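Leave the small parts out where people can see them

Most workshops I have visited put small parts away in drawers as soon as a job pauses. I think this is a mistake for anything that will be picked up again the same day. A part in a drawer has to be found again. A part on a clear, pale table has already been found.

The makers' room at Prilel keeps 124 drawers along one wall. They are well labeled, and I have still watched people open the wrong one over and over.
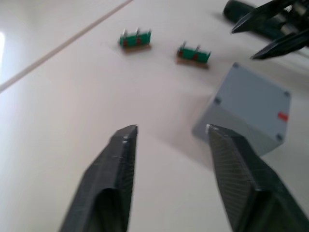

Photo: Gradora

A green part with a row of silver pins stands out on an off-white top. On a dark bench, or on a mat printed with lines and logos, the same part takes a second look. I would spend money on the tabletop before I spent it on another cabinet.
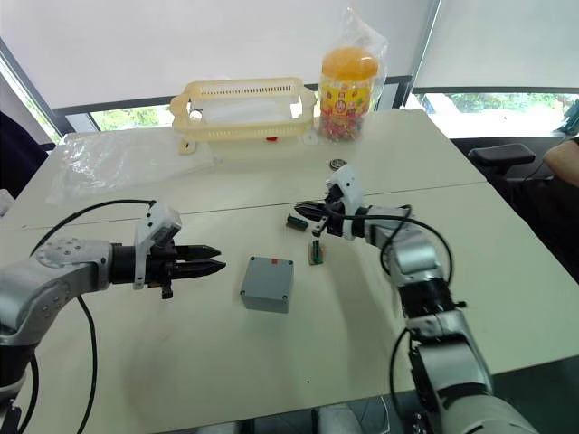
Storage still has its place, and I am not arguing for a mess. My rule is that a table holds one job, with its box and its pieces, and nothing from the job before. A gray junction box in the middle with the small components close by is easy to read for anyone who walks up to it. One basket toward the back is enough for the rest. When I used two at Ragab, I spent January looking in both.

The drawers can wait until the end of the day.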